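Surnilel Opens Laundry and Folding Program to Odimau Households

ODIMAU — Surnilel, the household skills service, will open its home folding program to 270 households in December. Sessions cover sorting, folding and putting away soft, bulky clothing.

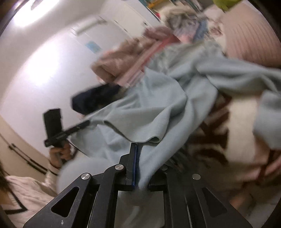 Program Details

Each course runs for 16 sessions. "A fleece sweater takes up more shelf than people expect," said Cormac Nic Aodha, program director. Participants sort mixed piles by color and weight — light blue knitwear apart from red, for instance — before folding.

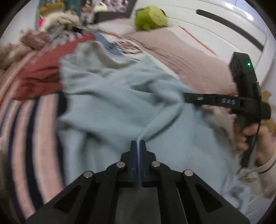 Who may apply?
Any household in Odimau may apply through the Surnilel office.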